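Tuning the Grasp Planner for Stacked Plates in Candow

The default settings in Candow work well for boxes and cups. Plates that overlap need a few changes, mostly because the planner treats two touching rims as one object. These steps assume you already have both arms calibrated and the Stondar driver running.

Step 1. Open the planner config and set max_candidates to 400. The default of 1000 slows each cycle down and the extra grasps are nearly all duplicates along the same rim.

Step 2. Turn on edge_split. This tells the segmenter to cut a mask wherever the depth jumps by more than 2 mm. If your plates are very thin, go lower, but expect more false cuts on printed borders.

Step 3. Set the approach mode to "top" for the arm that will pick and "hold" for the other one. In hold mode the arm stays outside the tray and the planner counts it as an obstacle.

Step 4. Restart the planner – a reload is not enough – and run one cycle at low speed.
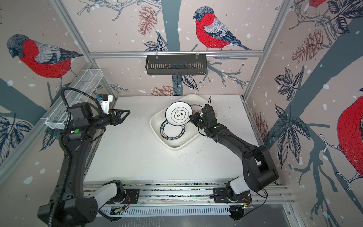
Lutard comments that edge_split did nothing on their cell until they also switched off mask smoothing, which was closing the gaps again before the planner saw them.

Smoothing is off in new installs but stays on if you upgraded from an older version, so check it before Step 4. The key is mask_smooth, in the same file.

If the picking arm goes down and then stops short, look in the log for code 183. It means the fingers would hit the tray wall at the planned angle. Raise wall_margin a little at a time and run the cycle again.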